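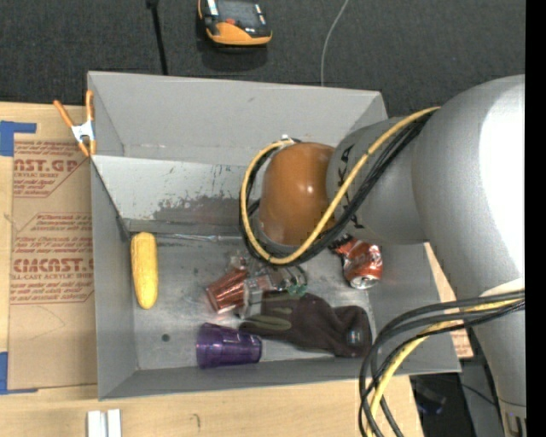
Jennylyn Sebastian tells her purchasing class that the arm is the easy part of the budget, and that she has never seen a project go over because of the number on the arm's price tag. Her students usually object. The arm is the largest single line on the quote, and it is the line the plant manager asks about first. Her answer is to hand back the quote and ask them to find the bin, the cables, the table, and the hours of the person who will set it all up.

Chapter 6
Planning and Paying for a Sorting Cell

After reading this chapter you should be able to:
List the cost lines in a small robotic picking or sorting project.
Separate one-time costs from costs that come back every year.
Write a trial plan before asking for a quote.
Compare two quotes that do not cover the same items.

6.1 What is being bought

A sorting cell takes mixed items out of a container and puts each one where it belongs. Recycling plants, returns centers, and parts rooms all have this kind of work. The items arrive in no order. Some are stiff and some are soft. A crushed can does not have the shape it had when it was made, and a glove has no fixed shape at all.

For the buyer, this means that the equipment cannot be priced from a catalog page. The arm can. Its reach, payload, and power needs are printed on a data sheet, and two suppliers offering the same model will be close in price. The gripper, the vision system, the software, and the setup depend on the items, and those are the lines where quotes differ.

In this chapter we follow a purchase at Llorente, a mid-sized sorting company that handles mixed household containers. Llorente asked two integrators, Mitix and Vorivus, to quote on one cell. The Mitix quote was lower. It also left out the trial, the spare gripper parts, and operator training, all of which appeared as separate lines in the Vorivus quote. Once the missing items were added, the order of the two quotes was reversed.

6.2 The trial comes first

A trial is a short period of test picking with the buyer's own items, or items as close to them as can be found. It is done before the main order is signed. The trial bench does not need to look like the finished cell. A tray, a table, a few clamps, and a mixed set of objects will do, and money spent on making the bench look good is better saved for the second round of tests.

The items matter more. Choose them to cover the range of what the cell will meet: something clear, something shiny, something soft, something already crushed. 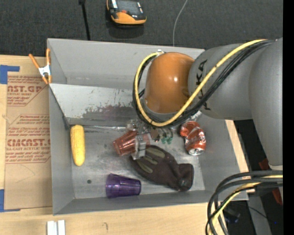
Llorente supplied 60 items for its trial and asked for 393 pick attempts. Both numbers were written into the trial agreement, along with a rule for what counted as a pick. An item had to be lifted clear of the tray and set down in the right place. An item that was lifted and then dropped was recorded as a miss, even if the arm picked it up again on the next try.

Without a written rule, each side will count in its own way. The supplier may report the share of items that were removed in the end, while the buyer is thinking of the share removed on the first attempt. These can be far apart, and the difference shows up later as lost throughput.

Ask for the full record of attempts, sorted by item. An average hides a great deal. If clear plastic is a small part of the trial set and a large part of the real waste stream, a good average tells the buyer very little about the finished cell.

6.3 One-time costs

The one-time costs in a project of this size normally include:

Robot arm and controller
Gripper and mounting parts
Cameras and lighting
Bins, table or frame, and clamps
Cable sets and cable guides
Guarding and safety review
Floor work and electrical supply
Setup labor
Operator training
Freight and unloading

Cables deserve a line of their own. They bend every time the arm moves, they can catch on the rim of a bin, and they are often left as "included" with no length or part number given. Ask which cables are included and what a replacement set costs. The same goes for brackets and mounting plates — small parts with long lead times.

Setup labor is the line most often set too low. Llorente allowed 17 days in its first draft. The draft covered mounting, wiring, and first picks, but it had no days for moving the bin after the first week of use or for repeating the safety review once the bin had moved.

6.4 Costs that come back

Gripper fingers, suction cups, and seals wear out. Software may carry a yearly fee, and support contracts are usually priced by response time. Llorente was offered a support plan from Sterkerach at $1,297 a month, with a lower rate if the company kept its own spare gripper on the shelf. To compare the two rates, the buyer has to know the price of the spare, how often it will be used, and what an hour of stopped work costs.

That last figure should come from the plant, and it should be in hand before the supplier is called. A cell that feeds a conveyor stops the conveyor when it stops. A cell working from a full bin beside a hand-sorting table can be down until the next shift — at much less cost.

Section 6.5 sets out the cost sheet Llorente used, with a blank copy for the reader's own project.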